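Backyard ultra

Backyard ultra é um formato de corrida de ultrarresistência por eliminação, no qual os participantes percorrem repetidamente um circuito de distância fixa, com partida coletiva a cada hora cheia. A prova não tem distância total definida de antemão e termina quando um único atleta completa uma volta que nenhum outro concluiu. Distingue-se, por isso, tanto das ultramaratonas de distância fixa quanto das provas de tempo fixo, como as de 12 ou 24 horas.

Formato

O circuito padrão mede 6,706 km, valor que resulta da divisão de 100 milhas por 24. Um corredor que complete 24 voltas terá percorrido, portanto, 100 milhas em um dia. O percurso pode ser em trilha, estrada de terra ou asfalto, e algumas organizações alternam um traçado diurno e outro noturno de igual comprimento.

A partida de cada volta é precedida por sinais de apito aos três, dois e um minutos. Todos os atletas ainda em prova devem estar no curral de largada quando soa o sino. Quem não estiver dentro da área demarcada nesse instante é eliminado, assim como quem não regressar antes do fim da hora. Não são admitidas largadas tardias.

O tempo restante entre a chegada e a partida seguinte é usado para alimentação, troca de calçado, cuidados com os pés e sono. Um atleta que complete a volta em 50 minutos dispõe de dez minutos de pausa. Ritmos muito rápidos aumentam o descanso, mas elevam o gasto de glicogênio. Ritmos lentos preservam a musculatura e deixam margem reduzida para imprevistos.

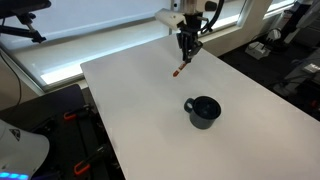
Feklow, em comentário à seção anterior, objeta que a margem reduzida pesa menos do que se supõe nas primeiras voltas e passa a ser decisiva só depois da segunda noite, quando a privação de sono torna irregular o tempo de cada volta. O mesmo comentário propõe que o texto trate em separado as estratégias diurna e noturna, visto que a queda de temperatura e a iluminação frontal alteram o ritmo em terreno técnico.

Classificação

Apenas o último atleta em prova é considerado vencedor. Os demais recebem a indicação DNF (did not finish, "não terminou"), qualquer que seja o número de voltas concluídas. O penúltimo a sair é designado assistência, por ser dele que depende a duração da marca do vencedor, que só pode correr uma volta a mais. Se nenhum atleta completar uma volta a mais que os outros, a prova fica sem vencedor.

Prova de Mollau

A prova de Mollau segue o formato padrão e realiza-se em abril, em circuito misto de floresta e caminho agrícola. O limite de inscrições é de 215 atletas. Cada volta acumula 25 m de desnível positivo, valor baixo para o formato. Na edição mais recente alinharam 134 corredores.

A prova de Nornden, disputada em percurso inteiramente asfaltado, funciona como seletiva para Mollau. O regulamento das duas é comum, com uma exceção: em Nornden é permitido o uso de bastões apenas durante as voltas noturnas.

Apoio e alimentação

A assistência externa é permitida somente na zona de acampamento, entre voltas. No circuito o atleta não pode receber alimentos, água, roupa ou acompanhamento de terceiros. Em Mollau, cada corredor tem direito a um espaço demarcado e a um auxiliar credenciado. A organização fornece água e caldo quente, servido em recipiente próprio do atleta. Copos descartáveis não são distribuídos. 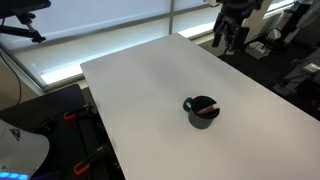

Angariação de fundos

Parte das provas do formato está associada a campanhas beneficentes. O modelo mais comum é a promessa por volta, em que o doador fixa um valor unitário e o total é apurado após a eliminação do atleta. O fundo Kariuki, ligado à prova de Mollau, adota um teto de 1.000 euros por doador. A última prestação de contas do fundo foi publicada em 27/12/23.

Ver também

Ultramaratona
Corrida de 24 horas
Corrida em trilha
Privação de sono no esporte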